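Cleaning and re-coating old letter blocks, which product? 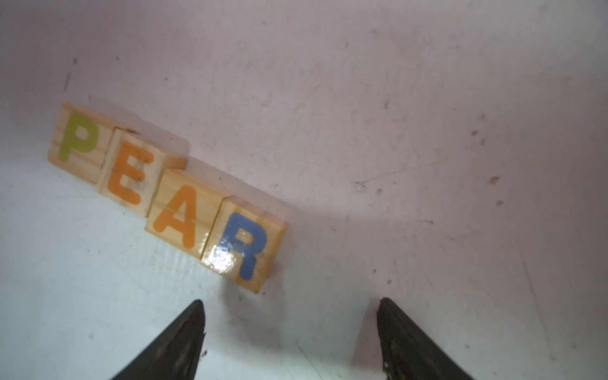

PEAR, the R is the shiny one.

skodstead_mum
Posted 2024-07-17
Hello all. I have a set of wooden letter blocks which I want to give to my niece in August. The wood is nice and light, but the finish is not the same on all of them. The blue R is very glossy. The orange E has small dark specks near the letter. Can I clean this without hurting the paint? And should I sand them all and put new varnish?

Tronex
Please don't sand the side with the letter. The paint is thin and you will lose it in one minute. Damp cloth, one drop of dish soap, dry at once. If the specks stay, they stay.

distholm77
I don't agree with Tronex. With 500 paper and a light hand you can sand around the letter. I did my son's whole alphabet like this and lost only a piece of the Q.

Tronex
So you lost a piece of the Q.

distholm77
A small piece! It still reads as Q.

zinchenko_w
What about the line in the A block, near the top? Is it a crack or only the grain? If it is a crack I would not let water come near it.

skodstead_mum
I looked again with a lamp and I am not sure. My fingernail does not catch in it. The P has thin lines also, but they go across, so I think those are only the wood.

zinchenko_w
Then I would leave it alone. Check it again after some weeks of dry air.

distholm77
For the edges use 150 first and then 500. Never 150 on the face. After that a water-based varnish which is sold as safe for toys, two thin coats.

Tronex
How old is the niece? If she still puts things in the mouth, I would not add any coat to old paint when you don't know what paint it is. I would buy a test kit first, or keep the blocks on a shelf.

skodstead_mum
She is 7, so no chewing. But her little brother is a different story. I will order the test kit and do only the soap for now. The E goes first.

distholm77
Fair enough. Try the cloth on the back side before you touch the letter.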